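Progress report to Nornia, second period
15/10/2018
12 Shares | 3 Comments

In this period we worked mostly on the planner and on the grasp scoring of the Gruteo software. The old planner computed the full arm path before each motion, and it often stopped when the estimate of the object changed. The new one corrects the path during the motion. We ran 629 trials on the toy kitchen task, and 589 finished without a stop by the operator.
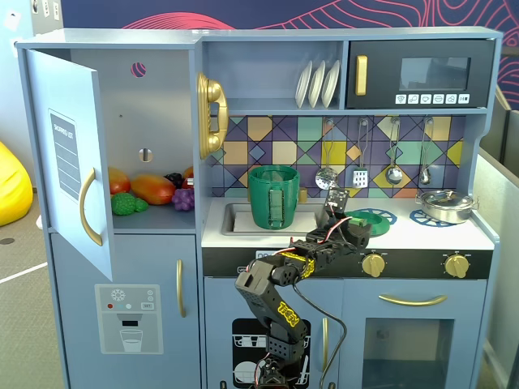 The arm at the countertop of the play kitchen, with its gripper near the green plate.

The remaining failures are mainly from perception. Small objects close to a plate of similar color are still joined into one segment. We have labeled 2000 new views for this problem - the training will start when the checking of labels is complete.

The logging tool from Antoniadis is now connected, and each trial can be replayed step by step. The control loop stays at 100 Hz with logging on. The port to the Hitonari controller is delayed, and we ask to move this item to May.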